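Fundby: two-arm handling notes

Hi! I put this set together for our work on Drondine, the policy we train to handle bulky furniture with 2 arms at once (chairs and stools, mostly). It has 2,529 episodes over 19 objects, all recorded in Toledo. Last update 12/10/24.

I label a grasp per arm, so check left and right separately – please don't merge them!

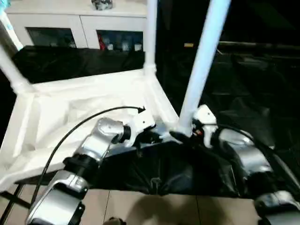
Benito Escobar asked whether light plastic pieces should get their own split, and I'm adding one in the next version.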